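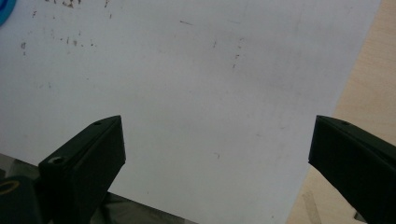
Tipoki Drawing Board Cover, A2

$20 each, in stock

I started making these for myself. I do a lot of charcoal and soft pencil at the dining table (no studio, two kids, you know how it goes) and I was forever hunting for something to throw over a half-finished drawing before dinner. Tea towels drag. Cling wrap is a disaster. So I sewed a cover out of smooth nylon with a stiff rim that holds the fabric up off the paper, and I've used one nearly every day for years now.

The A2 is my favourite size and the one I sell the most of. It fits over a standard A2 board with a bit of room at the sides for clips — bulldog clips are fine, the big spring ones are a squeeze. If you use those, have a look at the deep version, which I call the Skultito. Same fabric, taller rim, and it costs a few dollars more.

Colours

Grey, navy and a mustard that I love and that sells terribly. Please buy the mustard! Grey shows charcoal dust the least. The rim is black on all of them.

What it's good for

Charcoal, graphite, chalk pastel, coloured pencil. I wouldn't put it over wet oil or anything with thick paint on it, as the middle of the fabric can sag a little if you stack books on top (my eldest has tested this thoroughly). Watercolour is fine once it's dry.

Looking after it

Shake it outside first, then cold water and a drop of dish soap. Hang it up by the loop. Don't put it in the dryer or the rim will go wavy and you'll be cross with me. If it arrives a bit bent from the post, lay it flat under a heavy book overnight and it comes good.

A bit about the fabric

It comes from Birkar, who sell me the ends of their big rolls. I cut 196 covers from the last lot, and when those are gone the navy might come back slightly darker. If you want two that match, order them together. The pattern was sorted out with my friend Bautista Garrido, who used to sew tents and has strong opinions about corners. The corners are very good.

Postage and pick-up

I post twice a week in a flat cardboard mailer. You can also pick up from the Markitz shop if you're local, just write "pick up" in the order notes and wait for my email before you head over. Thanakorn Wannasri runs the counter there and can show you the A3 and A1 as well.

Other sizes

A3 and A1 are made to order and take me a bit longer. The biggest I can manage on my machine is 1000 mm by 700 mm. Email me your board's measurements, including the thickness, and I'll send you a price.

Last updated January 2022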